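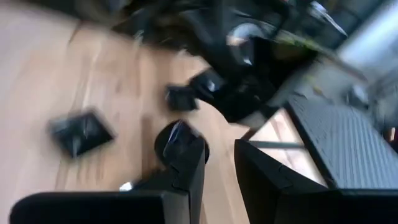
Home and Everyday Life | Open Access

3.2 Small flat objects on wooden floors

In the previous section we described how the participants sorted the things that they picked up from tables and shelves. The floor needs a separate treatment. Most of the participants did not consider the floor as a place where things are kept, and in the first interviews they often told us that there was nothing on it. When the same persons walked through the room with a paper form and wrote down each object, the lists were long. In total, 2,152 objects were recorded on the floors of the 200 households, and 701 of them were classified as small and flat. By "small and flat" we mean an object which can be covered by one hand and which does not rise above the floor more than the thickness of a finger. Coasters, card cases, lids, pieces of packaging and single parts of toys belong to this class. Carpets and mats do not.

The classification was made by two of the authors separately. Polyxeni Spanos worked from the written forms and Ibsa Gudeta from the forms together with the room plans, which had been drawn in Planument. Where their results differed, the object was discussed with Amanuel Wako, and in most cases the difference came from the word used by the participant. For instance, "cover" was written for the lid of a jar and also for a phone case. In a few forms the participant wrote only "black thing". We kept these entries, as the participant had seen the object and decided to list it, and we gave them the class "flat, unknown use".

The entries with unknown use are of some interest for the question of tidying. An object whose use is known has usually a place to go back to. The coaster goes to the table and the lid goes to the kitchen drawer. When the person cannot say what the object is, it also has no place, and the easiest decision is to leave it where it is or to push it nearer to the wall. One participant in the Vaněk building said it in this way: "I see it every morning, I think it is part of something, so I do not throw it away." In the second visit the same object was still on her list, and it had moved to the other side of the door.

The color of the floor was recorded with three levels: light, medium and dark. Before the visits we expected that dark objects on a light floor would be picked up sooner than the others, for the simple reason that they are easy to see. The floor in Figure 1 belongs to the light level. It is a honey-colored wooden floor, with slightly darker streaks in the boards, and a flat black item is lying on it. On such a floor the contrast is strong, and the participants with light floors did in fact list more of the small dark objects in the first walk. However, we did not find that they removed them earlier. Seeing the object and picking it up appear to be two different steps, and the interviews suggest that the second step depends more on the way of walking through the room than on the color.

Reflections should also be mentioned here. A wooden floor with some shine gives back the light in pale spots, and in Figure 1 these are found mainly in the middle part of the floor. The flat item has a glossy edge which reflects the light as well. Several participants reported that on a bright day they took a shiny object for a reflection, or the opposite. For this reason the second walk was done, where possible, with the curtains closed and the ceiling lamp on. Berhanu Araya prepared the instruction sheet for this walk, and it is given in the appendix.

We also asked how the floors were cleaned. Households which swept by hand had usually collected the small objects in a bowl or a box before sweeping. In the apartments of the Zilow group, where the storage boxes of the Follero type were already present in the hallway, the collected objects were put in the top box and remained there. Davoud Ranjbar, who made the second visits in this group, noted that the top box was rarely emptied between the visits. It can be said that the objects had left the floor but they had not been tidied in the sense of Section 2, where an object counts as tidied only if it has reached the place where the household members would look for it.

Objects with a known use and objects with unknown use are therefore kept apart in the tables that follow. The floor color is reported for both, although its effect is small. Objects found under furniture were counted on a separate form and are treated in Section 3.3.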